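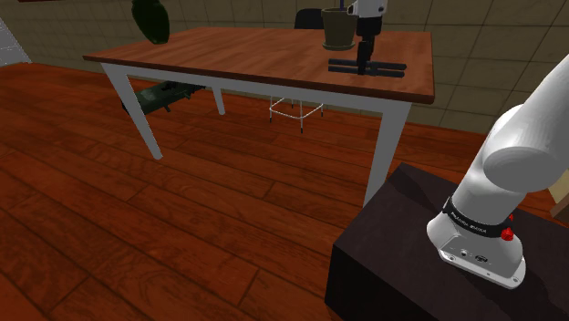

Let people drive the robot badly for a while

I've been showing robot arms how to do things for long enough now to have opinions, and the main one is that we're in far too much of a hurry to make our demonstrations look good.

When I started at Clollow I was taught by Alistair Rankin, who could run an arm by remote control the way some people back a trailer down a boat ramp – one go, no fuss, hands barely moving. I copied him as best I could. My first batch was 40 demonstrations of a simple pick, all of them lovely and smooth, and the policy we trained on them fell apart the moment the gripper came in a bit crooked. Of course it did! I'd never shown it crooked. I'd thrown out every run where I wobbled, missed and had another go, and those were the runs with the useful stuff in them.

So my view is that you keep the wobbles. Not the real disasters (if you've driven the arm into the furniture, bin it), but the near misses where you notice, back off and fix it. We do all of this in simulation these days, a made-up room with a timber floor and a table and whatever else got dropped in, and nothing breaks in there, so what are we being so precious about?

The other argument I keep having is over which way of teaching is better. The Nutemham people love guiding by hand, where you grab the arm and walk it through the motion, and I get the appeal. You feel the weight of it, your wrist knows what to do, and a beginner looks decent in 45 minutes. But your body is standing right there and you're using your own eyes, which the robot hasn't got. Driving remotely, I can stick to the camera views and nothing else.
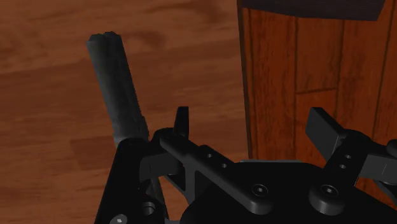 Page last changed: November

Try lining up a grey cylinder from a view like that one, with half of it filled by your own black fingers and the bottom of the thing tucked in behind a bracket. It's annoying, and I reckon it should be. If I can't tell from there whether I've got a decent hold, I've no business expecting the robot to work it out.

I'll give the hand-guiding crowd one thing, which is that remote driving is tiring. After 3 hours I get sloppy in a dull way, the same lazy approach from the same side over and over, and that's no good to anyone. The MacBrayne set we trained on last winter had 2482 demonstrations in it and you could feel the late-afternoon ones. I'd have swapped a big pile of them for a few dozen by somebody fresh who'd never touched the controls.

We're starting on Pirgate next, and I've asked for two newcomers to drive before I have a turn. Alistair thinks I'm mad. He's also already offered to clean up their data, and I've told him to keep his hands off it.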